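Nestham travel rule — your questions
Updated 2020-08-12 by Lilla Magyar, city clerk's office 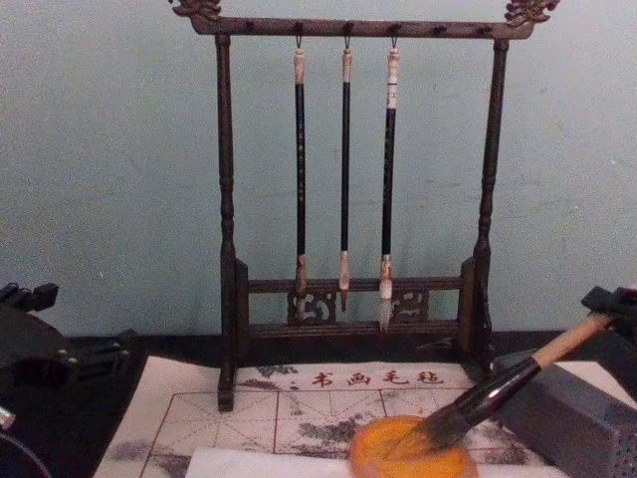

What did the council vote on?
A ban on city-paid trips to any state on the restricted list. Passed by 2 votes. Covers flights, hotels, meals, conference fees.

Who does it cover?
All city staff, plus council members and their aides. Contractors only if the city is paying the travel bill.

Which states are on the list?
Posted outside the clerk's office and updated every February. 5 right now. The council can add or drop one by vote any time.

I already booked. Now what?
Trips approved before the vote can go ahead. Send your approval form to the clerk anyway so we have it on file. No form — no reimbursment.

Are there exceptions?
Court dates, mutual aid, picking up a person in custody, training you can't get anywhere else. Department head signs off first. Not after.

Can I go on my own time?
Yes. Your money, your vacation, your business.

What about driving through?
Fine. Gas and a meal under $100 still get paid back. Overnight stays don't.

Didn't Esden drop a rule like this?
They did. Fastthorpe still has one. Ours was drafted seperately, so please don't go by theirs.

Does this save money?
Wasn't the point. Last year the city paid for 82 out-of-state trips, and more of them went to states that aren't listed.

How do I complain, or say I like it?
Public comment at any regular meeting, or a letter to the clerk. Letters go in the council packet — name and street required.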